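Home Forum > Table & Linens > Printed cloth on a round table, yes or no??

mudroom_mess
January 25, 2019
Need opinions fast, sale at Sorkeck ends tonight. We have a round table in the big shared room downstairs, gets used for everything. Crafts, snacks, fixing stuff, kids' homework. Want a cloth on it. Torn between plain oatmeal (the Cumari one) and a white with gray leaves all over. Partner says printed = looks like a curtain. I say plain = shows every crumb. Help

tealpot81
Plain. Always plain. You get sick of a print by July.

gravyboat_west
Disagree. Had plain white for years and it was a full time job. Anything busy hides coffee way better. What's the cloth made of? matters more than the print imo

mudroom_mess
Tag says cotton blend, whatever that means. Round, 81 inches, hem all the way around. They had a coated one too but it felt like a shower curtain

tealpot81
Coated is the one you want if kids are homeworking on it. Glue wipes off. Marker mostly doesnt.

hinge_and_bracket
Ok I'm on the print side, we've got gray on white at our place. Took me a while to find pics
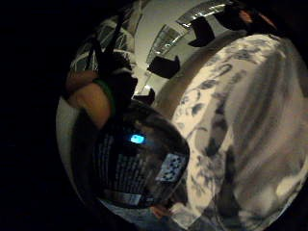
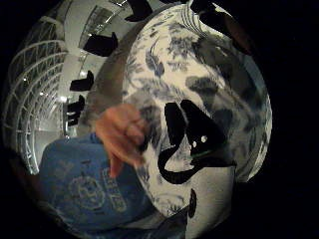
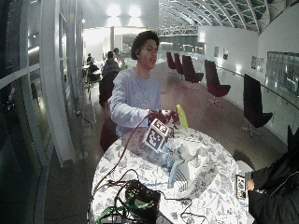 Wash day is what sold me on a print – ours goes in on warm with the towels, no ironing, straight back on. Plain one before it was a Serrano, nice thing, but every fold line stayed in it till the weekend. With the leaves I stopped noticing. And go dense if you go printed. Look at the table in the last pic, dark gray drawings all over the white, a heap of white and pale blue stuff dumped on it plus cables, and you can still tell it's a tablecloth. Small dots or a thin border would just dissapear. Only gripe is you can lose things on it. Dropped a gray button on mine and found it two days later with my elbow.

gravyboat_west
^ yep. dense is the word

tealpot81
Looks busy to me. With all that stuff on top I'd want something calm underneath, not more going on. But I can see it's a big room so maybe it needs it

hinge_and_bracket
Fair. In a small kitchen I'd probably go plain too

mudroom_mess
Ok the last one is close to what I'm looking at, leaves and little drawings mixed. Does the white go gray after a while? Thats what worries me

hinge_and_bracket
A bit. Oxygen stuff once a month, soak overnight. No chlorine, it'll eat the print

napkin_ring_3
Late vote for neither. Get a Pilon runner and leave the table bare. Round tables are nice, why cover them

gravyboat_west
A runner on a round table slides off every time someone sits down. ask me how I know

napkin_ring_3
Mine doesnt. Grip mat under it. The rubbery mesh kind, cut it an inch smaller than the runner

tealpot81
Grip mat works under a full cloth too fwiw. Or clips, if it hangs over enough. Get the flat ones, the springy ones leave dents

mudroom_mess
Table top has a burn ring the size of a frying pan so no, bare is out lol

Went with the leaves. Got a coated plain one as well for glue days, they were both marked down. Partner still says curtain. Will post once it's on the table – shipping says 3 days

gravyboat_west
Wash it before you cut the tags off. Cotton blend shrinks and they won't take it back otherwise

mudroom_mess
good call, will do. cold or warm first time?

hinge_and_bracket
Cold first. Hang it over a door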